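Parnville flooring fair, notes from the second hall

Aug 3, 2022

Got in late, parking was a mess, lot B full by the time we came off the highway. Badge line moved ok though. Hall 2 is where the soft flooring is this year, they moved it over from the main building in June and half the signs still point the wrong way. Ask at the coffee stand, they know.

Booth count is up, 607 exhibitors acording to the handout, but that's the whole fair, tile and stone and everything. Carpet people are all down the left side. Two aisles, that's it. You can do it in a morning if you don't stop to talk, and I always stop to talk.

Abdel Hamid booth first. Family firm, wool and wool blends, nice handwoven samples up front and the contract stuff in the back. Prices up again. Good folding sample book, took one. They'll cut to size now with a nine day turnaround, used to be a month. Worth a call if you do small hotel jobs.

Then Hellby. Mostly grays this season, a lot of striped stuff. I like stripes in a corridor, not so sure in a square room, you have to get the direction right or the place looks crooked. Rep said run them across the short side. Maybe. Dense streaky lines on this kind of carpet, light gray up to charcoal, kind of a brushed look, and it should be forgiving with crumbs and lint. Plain mid-gray shows every thread, ask anyone with an office.

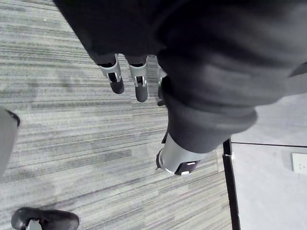 Masex and the underlay talk

Standing room only. Around 31 chairs, way more people than that. Talk was on underlay for busy rooms, how thick is too thick, what happens to the seams with rolling chairs. Short version: go thinner and firmer than you think. The squishy stuff feels great in the booth and then the seams open up.

They had a walk-on strip by the door with different pads under the same carpet. Best thing in the hall. Shoes off if you can stand it, you feel the difference right away. My pick was the second from the wall, didnt write down the number, will email them.

Lunch: skip the hall sandwiches. Taco truck by the east gate, short line after 2.

Still to do: stair runners, the edging people, and go back to Hellby for a bigger cut of the stripe. The little squares don't tell you much about the repeat. Bring a tote, the paper bags rip.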